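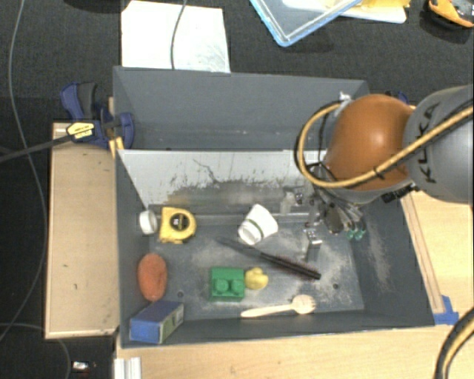 Mei Benavides wants it on record that the arm stopped exactly when it was told to, and that her complaint is with everything that went on before anybody had reason to tell it. Fair enough. Her complaint takes up most of sections 2 and 3.

RANADEO CELL, VELTIMVILLE
Return-to-service checklist after the Saturday event
Filled in by: Évan Charpentier
Second pair of eyes: Hollis Crenshaw
Marks used: OK, FIX (do it before power goes back on), WATCH (run, but look again at the next inspection), N/A

What went wrong, short version
The front bin shifted on the table during a run. The pick planner went on believing in the old position. The gripper came down at a point that used to be open air over the floor and was by then very close to the back wall, met the wall, and kept pushing until the force limit gave up on its behalf. Mei hit the stop. No one was inside the guarded area. The measured shift at the back left corner was 37 mm, which the planner would have noticed if anyone had asked it to look.

SECTION 1. STOPS AND GUARDING

1.1 Emergency stop at the operator desk
OK. Pressed, latched, released, reset. It takes a proper shove, and always has.

1.2 Emergency stop on the pendant
OK. Also found the pendant, which was the harder half of this item. Please hang it on the hook.

1.3 Gate switch opens the safety circuit
OK. Tried with the gate opened slowly, opened fast, and opened the way Béla opens it, with a hip and a coffee.

1.4 Clear distance between guard and nearest reach of the arm, 800 mm minimum
OK. Measured with the arm at full stretch toward the gate. The person holding the tape stayed outside with the drive power locked off, and I mention this only because the previous form is silent on where that person stood.

1.5 Restart needs a deliberate action after a stop
OK. Resetting the button does nothing until someone also presses start.

1.6 Lockout tags available at the cell
FIX. The box held one tag and a receipt for sandwiches. Restocked before lunch. Closed.

SECTION 2. BINS, CLAMPS AND TABLE

2.1 Bins clamped and unable to shift by hand
FIX. This is the one. A bar clamp bites on the edge between the two bins at the back left corner, and there is another on the right, behind the arm, where you have to lean to get a look at it. We had been leaning less and less. The right clamp turned freely under two fingers. Retightened both, then pushed the front bin as hard as I could from each side. It stayed put. I am told this is an unscientific test, and I have asked for a better one.

Comment, Hollis: Clamps are what you use while you wait for bolts. How long have we been waiting?

Comment, Évan: Longer than this form has had a section 2.

2.2 Bin position matches the position in the planner
FIX. Re-taught from scratch. The old values were deleted and not kept "just in case," a phrase I found beside them in the settings file.

2.3 Reference marks on the table
WATCH. There is blue tape at the front right corner. People in this building have come to treat it as a reference mark. Tape can be picked up and put down again by anyone with an opinion. Scribed lines requested for every corner.

2.4 Bin walls free of sharp edges and new damage
WATCH. The back wall panel is scraped and dark along its lower part, with a thin jagged scratch near the middle. I can't say which of those marks is Saturday's, as the last form has the word "scuffed" and nothing else. I ran a gloved hand along the scratch and it didn't catch. From now on we take a dated picture of each wall after every inspection, so that the next person can have a real argument about it.

2.5 Bin floor flat, holes clear
OK. Scuffed, dusty, and flat. The straightedge rocks nowhere. Holes probed with a pencil and nothing lives in them.

2.6 Table surface clear of loose hardware
FIX. Put away what didn't belong to the setup. If it was yours, it is in the gray drawer, along with everything else that was yours.

SECTION 3. CABLES AND HOSES ON THE ARM

3.1 Cable loop at the orange joint
WATCH. The thick yellowish cable swings out to the left and curls back up to its fitting. That loop needs room, and it gets room in every pose the arm uses on a normal day. Saturday's retreat move was no normal pose. I jogged the same path at creep speed with the bin taken out, and the loop clears where the wall would be by less than I like. Jacket checked by hand along its full length: no cuts, no soft places.

Comment, Mei: This is what I was shouting about. The loop was going for the wall on the way out. The stop was for the cable. I didn't know the gripper was in trouble until afterward.

Comment, Évan: Noted, and it changes the report. We had the stop down as a response to the contact. It now reads as two hazards and one button.

3.2 Strain relief and fittings
OK. Nothing turns that shouldn't.

3.3 Floor and table hoses out of the arm's sweep
OK. The black hose with the yellow stripe has a habit of creeping toward the table. It was given a stern look and a new tie-down.

3.4 Thin cables at the left side routed away from clamps
FIX. One of the gray ones hangs past the clamp bar, and the next person to tighten that clamp in a hurry will pinch it. Rerouting is on Béla's list. Power stays off until it is done, so Béla is popular today.

Comment, Béla Szilágyi: Done by 3 p.m. You may all stop standing behind me.

SECTION 4. GRIPPER

4.1 Fingers straight and closing square
OK. Checked closed on a feeler gauge. I expected a bent finger and brought a spare, which is how you get a straight one.

4.2 Fingertips seated and not torn
WATCH. The small green tips are in place. One has a nick that may be older than the event. Swap it at the next inspection whether or not it has gotten worse.

4.3 Mounting bolts at the wrist to torque
OK. None moved under the wrench.

4.4 Grip releases on loss of power or holds, as documented
OK, with a sigh. It holds. The wall poster says it releases. The poster has been taken down. Zikico, who built the cell and the poster, have been sent a polite note by me and a less polite one by Hollis.

SECTION 5. SETTINGS

5.1 Force limit on the downward move
FIX. Found higher than the value on the commissioning sheet. The change log says "temporary, for the heavy stuff." There is no heavy stuff. We pick spoons and tape measures, and there is a rubber duck in heavy rotation. Put back to the commissioning value and locked with the supervisor password.

Comment, Khrystyna-Mariia Nazarenko: That was me, in October, for the metal parts trial. I meant to change it back the same evening. Sorry. Could the password screen also ask for an end date on anything marked temporary?

Comment, Évan: Best idea on this form. Sent to Lyons, where the software people sit.

5.2 Keep-out zone around bin walls
FIX. It existed and it was switched off. Switched on. It costs us a few picks along the edges, mostly flat things lying tight against a wall, and someone can fish those out by hand with the cell locked out.

5.3 Position check against the cameras at start of run
FIX. The check used to happen once, at power-up. The arm had done 3,810 picks since the last power-up. It now repeats every 10 minutes and refuses to carry on if the bin is not where it ought to be. Tested by loosening the clamps and moving the bin on purpose, drive power locked off while hands were in. It refused. I moved the bin back and it forgave me after a reset.

5.4 Speed in teach mode
OK. Slow enough to be annoying.

5.5 Backup of settings taken after changes
OK. Two copies. Neither is named "final."

SECTION 6. PEOPLE

6.1 Everyone who runs the cell has read the event report
FIX, then OK. Read and initialed by all who run it. Hollis initialed twice and says the second one is for emphasis.

6.2 Operators know they can stop for a bad feeling
OK. Mei stopped the arm because of how a cable looked to her. She has been told that was right, in writing, and has asked for it in a larger font.

6.3 Clamp check added to the start-of-shift card
OK. It sits above the line about wiping the table, so it will get done before enthusiasm runs out.

STILL OPEN
Bolted bin mounts in place of clamps. Hollis to price.
Scribed corner marks, see 2.3. Béla.
Longer clearance for the cable loop on the retreat move, see 3.1. Mei and Évan to try a different wrist angle.
End dates for temporary settings, see 5.1. Waiting on Lyons.
Answer from Zikico about the poster.

RESULT
Returned to service at reduced speed, with the keep-out zone on. Full speed only after 3.1 has been closed and the person closing it has watched the loop through a whole run, from outside the gate.

Signed: É. Charpentier
Countersigned: H. Crenshaw, who adds that the right-hand clamp was checked again at signing and was still tight.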